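Darko-cuisine
README du jeu d'épisodes en simulation
Dernière mise à jour : 15 février 2026

C'est quoi

Épisodes de manipulation sur plan de travail, bras Franka simulé, pince parallèle. Tout tourne sur la machine de l'atelier partagé Claltonlow, le soir, quand la découpe laser ne fait pas sauter le disjoncteur. Pas un benchmark. Sert à tester notre contrôleur avant de le mettre sur le bras maison (projet Risent, autre dépôt).

Si vous cherchez du réel : pas ici. Zéro image de vraie caméra dans ce dépôt.

État

Utilisable. Format encore susceptible de bouger, surtout les métadonnées. Les épisodes de janvier ont été refaits, l'ancien repère de la pince était décalé. Si vous avez une copie d'avant, jetez-la, ne mélangez pas.

Contenu

247 épisodes gardés
6 agencements de cuisine
environ 1 820 images par agencement, une seule vue
objets : petits objets à saisir, flacon à pompe, pommes de terre, et le reste dans objets.txt

Arborescence

episodes/ : un dossier par épisode
episodes/xxxx/rgb/ : images
episodes/xxxx/etats.csv : articulations, ouverture de pince, pose de l'effecteur
episodes/xxxx/consigne.txt : une phrase en français, parfois deux
scenes/ : fichiers de scène, textures comprises
outils/ : lecture, découpage, export
objets.txt : noms et masses (les masses sont au pif, voir plus bas)

Installation

Python 3.11, un venv, puis pip install -r requirements.txt. Le simulateur n'est pas fourni. Pour juste lire les épisodes vous n'en avez pas besoin, outils/lire.py suffit.

lancer : python outils/lire.py --episode 0009
exporter : python outils/export.py --format flotar

Flotar = notre petit format binaire maison, lu par le contrôleur. Documenté dans outils/FLOTAR.txt, à moitié. L'export prend de la place, prévoyez un disque à part.

Comment c'est produit

Téléopération à la manette, à la main, pas de planificateur. Donc trajectoires pas lisses, hésitations, reprises. On a laissé. Les épisodes où l'objet traverse le plan de travail sont virés, ceux où la pince rate et recommence sont gardés avec reprise=1 dans l'en-tête du csv.

Cadence des états plus élevée que celle des images. L'alignement se fait par horodatage, PAS par numéro de ligne. Deux personnes se sont déja fait avoir.

Unités : mètres, radians, secondes. Quaternions en w, x, y, z. Le z part de la base du bras, pas du plan de travail.

Ce qui cloche

Masses fausses. Le flacon glisse beaucoup trop facilement si on le touche.
Frottements identiques pour tous les objets, à refaire.
Lumière presque pareille partout, un modèle entraîné dessus ne verra pas grand chose d'autre.
Le bras cache une bonne partie de la vue dans certaines poses. Ne comptez pas sur l'image seule pour la position du coude.
9 épisodes avec une consigne vide. Liste dans outils/vides.txt.
Quelques consignes disent « bouteille », d'autres « flacon ». Même objet.

Aperçu 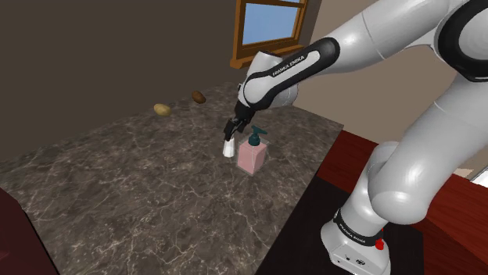 Rendu simulé, agencement marbre : petit objet blanc dans la pince, à côté du distributeur de savon rose. Deux pommes de terre au fond.

Dans cet agencement, gardez une marge autour de la pompe du distributeur, la boîte de collision est plus large que le maillage. Le contact est signalé avant que ça touche visuellement. Corrigé dans scenes/marbre_v2, mais aucun épisode enregistré avec pour l'instant.

Licence

Épisodes et consignes : CC BY 4.0. Code : MIT. Le modèle du bras a sa propre licence, allez voir chez le fabricant avant de redistribuer scenes/.

À faire

deuxième vue, côté poignet
masses mesurées sur la balance de l'atelier
compléter les consignes vides
finir FLOTAR.txt
script de vérif des horodatages, il plante sur les épisodes courst

Bugs et questions : ouvrir un ticket sur le dépôt, avec le numéro d'épisode et la sortie complète de lire.py. Les tickets sont relus le week-end.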